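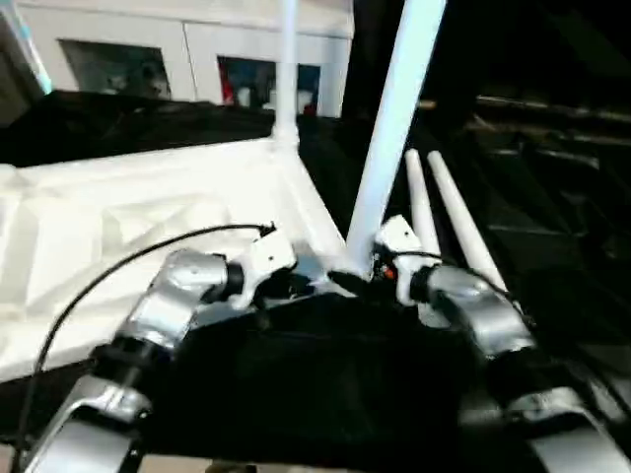 Montar uma estrutura de tubos e painéis Skustance sem folgas

A base Skustance é vendida desmontada: painéis, peças de canto e tubos de dois calibres. O folheto da caixa mostra a ordem de montagem em desenhos sem texto e omite o ponto em que ocorre a maior parte dos erros, que é a entrada dos tubos nos cantos. Este procedimento aplica-se à versão branca de 113 cm de altura, com painéis de 50 cm de lado. A versão baixa monta-se da mesma forma, sem o segundo nível.

Material necessário

Um pano escuro e liso, maior do que o painel.
Maço de borracha. O martelo de metal marca as peças de canto.
Fita métrica e esquadro.
Pano de microfibra seco.
Lápis macio.

Não se usa cola em nenhuma fase. Um encaixe colado impede a desmontagem e não corrige um tubo mal assente.

Passo 1. Preparar a superfície

Estender o pano sobre a bancada ou sobre o chão e alisá-lo a partir do centro. As peças são brancas e riscam com facilidade; sobre fundo preto distinguem-se também as rebarbas e os resíduos de molde. Um pano felpudo larga fibras que acabam dentro dos encaixes.

Passo 2. Separar os tubos

Os tubos finos são montantes verticais. Os grossos são os de apoio e só entram nas peças de canto com a abertura maior. Separar os dois grupos antes de começar e passar o pano de microfibra nas pontas. Se uma ponta tiver rebarba, retira-se com lixa fina, em seco, sempre no sentido do comprimento.

Marcar a lápis, em cada ponta, a profundidade de entrada: 4 cm nos tubos grossos. Nos finos, a profundidade é dada pelo batente interior do canto e a marca é dispensável.

Passo 3. Assentar o painel e os cantos

Colocar o painel na horizontal, com a face de apoio para baixo. Encostar cada peça de canto ao respetivo vértice e pressionar com a palma da mão até ficar rente ao bordo. Confirmar com o esquadro. Um canto que fique levantado nesta fase continua levantado no fim, e o desvio aumenta com a altura.

Passo 4. Introduzir os tubos

Começar pelo montante fino. Entra na vertical, com uma mão a segurar a peça de canto e a outra a rodar o tubo um quarto de volta enquanto desce. O tubo grosso pode entrar inclinado, desde que a ponta fique centrada na abertura; endireita-se depois, com pressão lateral na base e nunca na extremidade de cima. Puxar pelo topo cria um efeito de alavanca que abre o encaixe.

Com uma segunda pessoa disponível, uma fixa a base e a outra conduz o tubo. Sozinho, o trabalho faz-se bem com o painel travado contra uma parede.

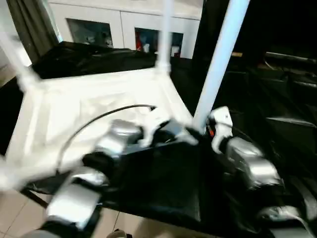 Passo 5. Alinhar e apertar

Com os tubos todos no lugar, dar pancadas curtas com o maço no topo de cada um, em cruz: primeiro um canto, depois o oposto. Verificar a marca de lápis. Se ainda se vir, o tubo não chegou ao fundo.

Medir as duas diagonais do painel. A diferença admissível é de 4 mm. Acima desse valor, soltar o canto mais próximo da medida maior e repetir o passo 3 apenas nesse ponto.

Passo 6. Segundo nível

O segundo painel desce sobre os tubos já montados – convém apoiá-lo nas quatro pontas ao mesmo tempo e baixá-lo por igual. Se prender num dos lados, levantar tudo e recomeçar. Forçar um canto de cada vez torce o painel.

Quando o nível de cima estiver assente, deixar a estrutura parada 10 minutos antes de a carregar e voltar a verificar as folgas. A carga deve ficar distribuída pelo painel, com os objetos mais pesados em baixo.

Passo 7. Limpar os encaixes

Aparas, migalhas e pedaços de etiqueta acumulam-se junto às arestas, onde o painel encontra a peça de canto. Retiram-se com um pincel seco, de dentro para fora. A aspiração direta só se recomenda com escova, para não bater com o bocal no bordo. As etiquetas autocolantes saem melhor com o ar de um secador a temperatura baixa; o dissolvente amarelece o plástico.

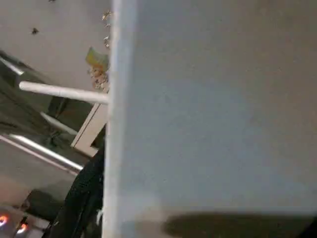 Omar Matar escreve que na estrutura dele o tubo grosso entra só até metade da marca, mesmo depois de lixado, e pergunta se pode usar sabão líquido na ponta.

Pode, em quantidade mínima, mas o sabão seco deixa película e dificulta a desmontagem. Antes disso, convém verificar se não há um resto de molde no fundo da abertura: vê-se com uma lanterna e sai com a ponta de uma chave de fendas fina. Nadine Bataineh teve o mesmo problema e resolveu-o trocando dois cantos de posição. As aberturas grandes não são todas iguais, e as tolerâncias somam-se.

Artigo seguinte na série Heken de montagem:

Desmontar e guardar a estrutura

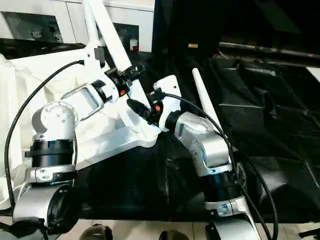

Tempo de leitura: 4 min

A desmontagem segue a ordem inversa, com uma diferença: os tubos grossos saem antes dos finos. Os montantes finos mantêm o painel em esquadria enquanto se faz força nos outros.

Estender novamente o pano escuro. Segurar a peça de canto contra o painel e rodar o tubo nos dois sentidos, sem puxar. Quando rodar livremente, retirar a direito. Se não rodar, bater com o maço na lateral da peça de canto, a meia altura, e tentar outra vez.

As peças de canto podem ficar presas ao painel se houver espaço de arrumação. Cada remoção gasta um pouco o encaixe, e a folga nota-se ao fim de várias montagens.

Atar os tubos por calibre, com fita de tecido. O elástico cola-se ao plástico em sítios quentes. Os painéis guardam-se deitados, com uma folha de papel entre eles, ou ao alto encostados a uma parede, sem peso por cima.

Os cantos partidos substituem-se à unidade. A referência está gravada na face interior da peça e deve ser indicada por inteiro na encomenda, incluindo a letra final, que distingue a abertura grande da pequena.

Texto: Suha Azar. Revisão técnica: Walid Obeidat.
Atualizado em 28 de agosto de 2024.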